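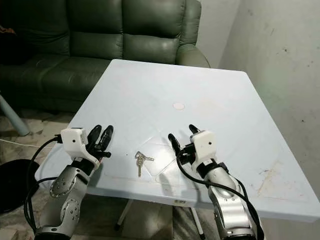
Enov has started taking orders for its two-arm kit, the one Zeeshan Ansari has been testing for us since July. It comes as a matched pair of metal arms with a two-finger gripper on each, plus the control software and a year of phone support. Most of our readers who asked about it wanted to know how it does with small, flat things, so keys have had a large part in the trial. Two keys on a small ring, lying flat near the front of a plastic table, are a fair test of any gripper. The fingers have to come down close to the surface without pressing into it, and metal keys give them very little to close on. Zeeshan set the approach speed to the lowest setting for this job and left it there.

The kit ships with 37 ready-made tasks. Hanging keys is one of them, though you have to teach it the position of your own hooks first.

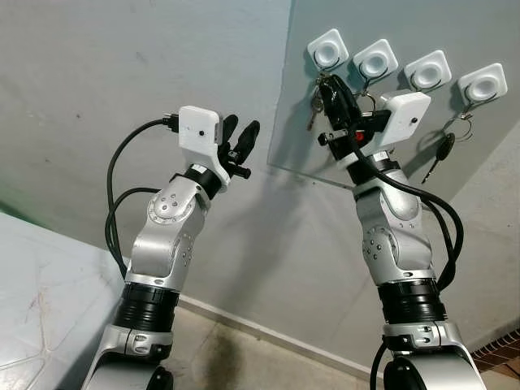
2 min read

Hooks ask for more care than a tabletop. With white square hooks side by side on a clear panel, and keys already hanging from some of them, the wrist has to come in without knocking the neighbors. A key fob with a rounded head is easier to hold than a bare key. Teaching a new hook position takes 80 seconds once you know the menus - longer the first time.

The manual is the weak spot. Evelien Dekker went through it for us and found the section on cable routing hard to follow. Leave enough slack for the wrist to turn fully, and check it again after any change to the mounting.

The price is $1,068 a month on a lease, with setup included. Pillside handles orders and repairs from its Ernmont shop. Ask for Jayson Lagman.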